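August, evening

Up at six to get the sorting finished before it got hot. The closet in the small room has been waiting since we moved in and I had promised Youssra it would be done before her sister comes. Coffee, toast, then straight to it with the door propped open and the radio on in the kitchen.

The closet had two shelves of boxes and a lot on the floor under them. The top shelf was paper. School reports, the lease from Plondley Street, instruction books for things we no longer own. I kept the reports and the lease and filled a grocery bag with the rest. There was a receipt from Benmoussa for the dining table, 3000, and I remember thinking at the time that it was too much. The table is still fine. I put the receipt back in the folder, though I can't say what I would use it for.

The second shelf was winter things. Two coats to give away, one to keep. The gray scarf has moth holes all along one end. I cut the bad end off and hemmed what was left by hand, which took most of an hour and put me behind. It is short now but it will do under a coat.

Essam Lahlou called at ten about the car. He says the noise is a heat shield and that he can fix it with a clamp. He wants 300 for that and the brakes together. I told him to go ahead. He asked what I was doing and when I said the closet, he said he had not seen the floor of his own since his wedding.

After that I started on the floor of the closet, where the toys are. I had thought there would be one box and there were several. Wooden blocks with most of the paint gone from the corners, a puzzle of a farm, a bag of plastic animals, a jump rope, a drum with no sticks. I washed the plastic animals in the sink and laid them on a towel. The puzzle I did on the bed to see if it was complete. It was missing the roof of the barn, so it went out.

The soft toys were in a pillowcase tied with string. I had forgotten I did that. They smelled of the cedar blocks I must have put in with them. Most of them were past saving. The rabbit has a split seam down the back and the stuffing has gone to lumps, and the dog is flat. Amr had the dog in his bed until he was seven and then he was finished with it from one day to the next.

The blue bear has come through very well. It is a small one, bright turquoise, with a shiny black nose and a pale pink bow at the neck. The plush is still soft. My mother bought it at the Surna market the summer Amr was born, from a woman who had a blanket spread out with nothing on it but bears, and she argued over the price for so long that I walked away and waited by the fruit. She wanted blue for the boy and the woman said the bow only came in pink. My mother said she would take the bow off at home. She never did.
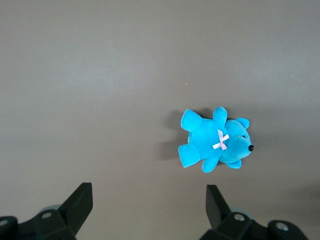

Afternoon

Lunch was late. Rice from last night with an egg on it, and a tomato. I ate standing up.

Called Amr to ask what he wanted kept. He was at work and short with me at first, then not. He said keep the blocks, give away the animals, and he did not remember any drum. I asked about the bear and there was a pause and he said, is that the one from Grandma. I said yes. He said he would like to have it, for the baby, if it was clean. So that is settled. I will put it in with the blanket when I mail the package.

I read up on how to clean it. The label was cut off long ago so there is nothing to go by. Youssra says cold water and a little dish soap on a cloth, and dry it flat in the shade, and not to put it anywhere near the machine. She did her nephew's elephant that way. I will do it tomorrow morning so it has the whole day. I want to check the eyes too, and give them a good pull before it goes near a baby. If either one moves I will sew it down with the heavy thread.

The bow I will leave until I have asked Amr's wife. It ought to come off for a small baby. I could keep it in an envelope and sew it back on later.

Took the two coats and the plastic animals down to the church hall at three. The woman at the desk wanted to know if the coats had been dry cleaned and I said no, washed. She took them anyway. They have changed the hours again and there was a new sheet taped over the old one. On the way home I stopped for bread, onions and the brown thread I was out of.

Swept the closet and wiped the shelves with vinegar water. There is a stain on the lower shelf that won't lift. I put paper down over it. The boxes that are staying went back with the labels facing out, blocks on the left, reports on the right. The bag of old instruction books is by the front door and so is the rabbit. I took the rabbit back out of the bag once and then put it in again.

Essam left a message at five that the car is ready and that the clamp held. I'll get it in the morning after the bear is washed.

Soup for supper. Knees sore from the floor. Still to do: the hall drawer, the curtain in the small room, find a box the right size for the mail.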